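Fruit table notebook, Jenville kitchen
Nov 22, 2021
Entry by Elli Kauppinen

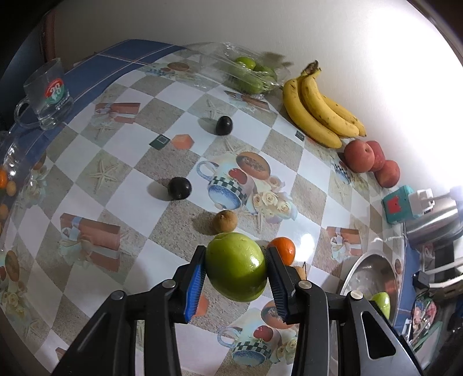 Best day on the ripening notes so far, and I want to get it down before I forget the good parts. Sushil came back from the market with far more than was on the list (no complaints from me!), so we cleared the long side of the table and laid everything out to get a first look before deciding what goes in which bowl.

The idea, for Regula, who missed the start: we are trying to work out how to keep a mixed lot of fruit going for the shared kitchen without half of it going soft before anyone eats it. Until now it all went into one big bowl. The bananas sat on top, the peaches got bruised underneath, and the citrus got lost at the bottom and came out in February looking like walnuts. So, new system.

Apples. The big yellow-green one is a beauty. It went on the scale at 388 g, the heaviest single apple in this notebook, and I checked it twice. Very shiny skin. Sushil wanted to cut it on the spot and I talked him into waiting until the weighing was done. Apples go in the cold drawer from now on, well away from everything else. I love the smell of a full apple bowl, but they push everything near them along too fast.

Bananas. Already speckled with brown, so they are first in line. Peninah says this is exactly how she likes them and that anything yellower is a vegetable. I am with her on this. If they are still here the day after tomorrow they go into banana bread, for which I have Rahel's recipe (400 g peeled banana, and she is strict about it). Keep the bunch whole until then. Last time we pulled them apart on day one and the stem ends went dark and sticky.

Peaches. Pinkish-red, and a real surprise at this time of year. Sushil got them from the Ortner stall, where they had just opened a crate. Mine smelled wonderful up close, with that almost floral thing near the stem hollow. They must not be stacked! Single layer, stem side down, on the folded towel on the shelf. I pressed one with my thumb like a fool and now it has my thumbprint in it, so that one is mine to eat tonight.

Green ones in the clear bag. They came home tied up in their plastic and they need to come out of it. Regula, you asked last time if the bag does any harm: I think it does, or at least the inside was damp after a night in it when we did the Vesten batch, and there was a soft spot on one by the second morning. I'd like to try half in a paper bag and half in the open bowl and compare. There are some quite different greens in there, from bright lime to very pale, so please split them evenly between the two, or we will only be measuring color.

Small orange citrus. Easy keeper, goes in the shallow dish by the window where people will see it. I have noticed that small fruit gets eaten if it is in reach and forgotten if it isn't, which tells me more about us than about fruit.

The dark purple ones. My favorites to look at, so dark they are nearly black, and they look terrific against the beige and white checks of the tablecloth. I have put them down as "dark round" in the log until Rahel gives her verdict, as she knows far more about this than I do. The little light-brown ones are in the log the same way. Please leave one of each whole for her.

The glossy tablecloth is working out well, by the way. Juice wipes straight off. Its one fault is that round things like to travel on it, so don't leave anything near the edge.

Weights: bananas as a bunch, 732 g. The rest are on the loose sheet in Sushil's handwriting, and I will copy them in once he has told me which of his sevens are ones.

Bowl plan as it stands:
Cold drawer: apples
Shelf, on the towel: peaches
Hook: bananas
Window dish: orange citrus
Paper bag and open bowl: greens, half each
Blue plate: dark round and light-brown, waiting for Rahel

Check everything again in 40 hours, same order as above, and write down softness by thumb (gently, see peach). Peninah has offered to do the smelling, which she is much better at than me. I'm hoping for peach with yogurt at breakfast, and Sushil still has his eye on that apple.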